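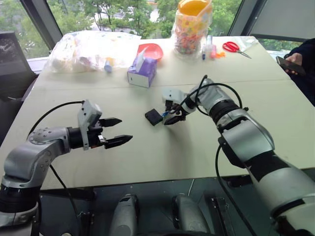 Finus big table, cream top, had it four weeks now so here goes. Ordered it after my old one got too small for sorting and mending and the general pile of house stuff that lands on any flat surface. Price was $422 with delivery, which I thought was steep until I saw the size. It is LARGE. The top comes as two sections and you do see where they meet, one thin straight seam running left to right. Bugged me for a day. Now I use it as a line — household things stay on the far side, near side is for whatever I'm working on. Works better than any tray I've bought.

Color. Site says "oat," I'd say pale cream. Shows everything. Coffee, pencil, dust. Wipes off fine with a damp cloth, but you will be wiping. Good side of that is small dark things are easy to find on it. I lose black screws all the time on my brown desk, not here.

Putting it together: my neighbor Horațiu helped, took us most of an evening. Instructions are seven pages and page 4 is upside down in my copy. The bolts under the middle want tightening twice, once when you build it and again after a week or so. I skipped the second time and got a tiny lip at the seam, enough to catch a sheet of paper. Tightened it, gone. Would of been nice if they told you that.

Sturdy? Yes. Leaned on it, sat on it (don't tell them), no wobble. Front edge is comfortable on the forearms too, no sharp corner digging in.

Things I don't like. No cable slot anywhere. Anything with a cord just hangs over the edge and down, and if you catch it with your knee, well. I ended up sticking clips underneath. Also the box was taped like a bank vault and one corner protector was missing, no damage but still. Emailed Finus about it, got a reply from a Tamara Surdu the next morning, new protector showed up in the mail. Fair enough.

Looked at the Wivska before buying. Cheaper, one-piece top, but narrower and I didnt like the gray. The Preda was nice but out of stock untill July and I wasn't waiting.

Would I buy again, yes. If you want a spotless dining table maybe pick a darker top. For a work table — sorting, packing, fixing stuff — very happy. One star off for the cord thing and page 4.

4 out of 5

Posted June 14, 2020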